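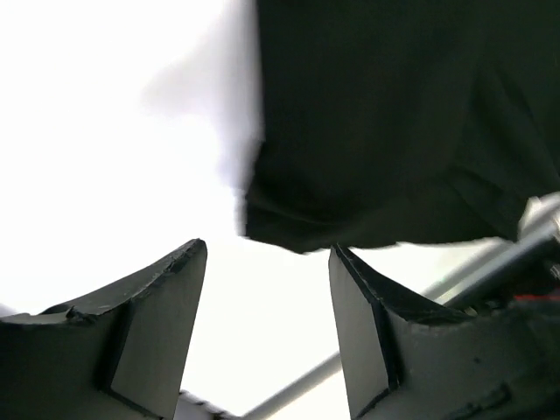

Laundry club, week 17

August 16, 2026

Quick one, bus in ten minutes. Still on folding at the Ullton robotics club. The black top again, because dark cloth is what our Trellenow code is worst at. Fingertips getting scuffed, must ask if we can print new ones before September.

Plan is 200 demos by the time we go to Plolska for the student round. We're at 102. Hmm.

Rules for tonight's lot — garment flat in the middle, both arms up, then go. Bin the run if a cable snags.

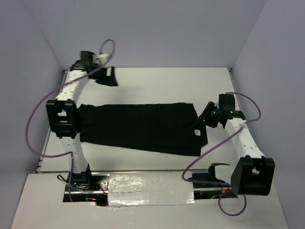

and if the label ends up underneath, keep it anyway, we need teh variety. I did 18 last time and my wrists hurt. Sleeves next, then the Bozsik write-up, which I havent started.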